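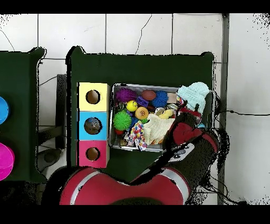
Toy Wall, Take Two
By Nuala Brennan

I used to keep the small toys in one giant tub, and every evening at 4 I'd tip the whole thing over looking for a duck. So in July I gave up on tubs and went vertical! A board painted dark green, three boxes stacked up one side (yellow, blue, pink, each with a round hole to post things through) and a metal tray for everything else.

The tray is where it all ends up, of course. Spiky balls, the smiley ball, the rope toy with its knots hanging over the edge, a knitted hat that I keep meaning to put with the winter stuff. I spent 50 dollars on the lot, and most of that was the paint, a tin of Bundgate that I still have half of. Next I want a second tray, lower down, just for balls.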